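Brenda Quiroga spent 3 years as a defense lawyer at military courts-martial before she left active duty, and she still takes cases for enlisted clients. From her office in Pranley she handles mostly appeals now, along with what she calls the small stuff: reprimands, lost rank, separation boards. She spoke with us for almost two hours about how charges get brought in the services, who decides, and what she would change.

Her main complaint is about commanders. In most cases an officer in the accused's own chain of command still decides whether a charge goes to trial. Quiroga does not think those officers act in bad faith.

"Most of them are trying to do it right," she said. "They have a lawyer sitting next to them and they listen to the lawyer. But they also have a unit to run. They know the accused, or they know the person who made the complaint, or they know both. A district attorney in a town doesn't usually have that problem."

She gave the example of a supply sergeant she represented at a base outside Jerkulton. He was accused of signing for equipment that never arrived, worth less than $2,000. The paperwork was a mess and four other people had access to the same account. His commander sent the case to trial anyway.

"He was acquitted in one afternoon," Quiroga said. "By then he had been waiting eleven months. He'd been pulled from his job, he missed a promotion board, and his reenlistment was on hold. There is no form you can fill out to get that year back."

Asked whether delay is worse in the military than in civilian courts, she said it depends on the place. Bases with a full-time judge nearby move quickly. Others share a judge, and a hearing can slip for weeks over travel. At Tuhiwai, where she was posted for her last assignment, the judge flew in once a month.

Quiroga also talked about pretrial confinement. A service member has no bail. A commander orders confinement, a reviewing officer looks at it within days, and a military judge can look at it later, once charges have been sent to trial. She has had clients held in a brig, and one held in a county jail under contract because the nearest brig was 400 miles away.

"I drove it twice a month," she said. "You get an hour and a half with him, through glass, and you're trying to go over a witness list. Then you drive home and write it up."
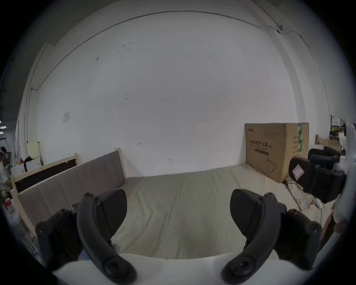 Domingo Urrutia disagrees with a good part of this. Taking the decision away from commanders, he said by phone, would slow things down even more, and it would leave the person responsible for discipline with no real say in it. He pointed out that a commander can also choose to handle a matter without a trial, and that a lot of young service members keep their careers that way.

Quiroga had heard the argument before. She agreed that nonjudicial punishment is often the better outcome for a client, and said she would leave it with commanders. What she wants moved is the decision on serious charges, the kind that can bring more than a year in prison. Those should go to an experienced military prosecutor outside the unit, she said, with the reasons put in writing.

She was more cautious about the panels that serve as juries. Members are picked by the same authority that sends the case to trial, and she would like to see them drawn at random from a list. But she said panel members tend to take the work seriously.

"I've had panels send out better questions than mine," she said. "They write them down, the judge reads them, and you sit there thinking, I should have asked that."

On political attention to military cases, Quiroga said it helps a few people and leaves out the rest. A member of Congress might write a letter for a client whose name has been in the paper. Her clients are mostly mechanics, cooks and clerks. She has asked for such letters a handful of times and received one, a short note asking the service to respond to a records request. The records came the following week.

She does not expect the larger changes soon. A hearing on one proposal had been planned for November, and she has already sent in written remarks. In the meantime she has a brief due in an appeal involving a search of a barracks room, and the question there is whether a first sergeant's permission was enough.

"It's four pages of facts and thirty pages of law," she said. "My client just wants to know when he'll hear something. I told him I don't know."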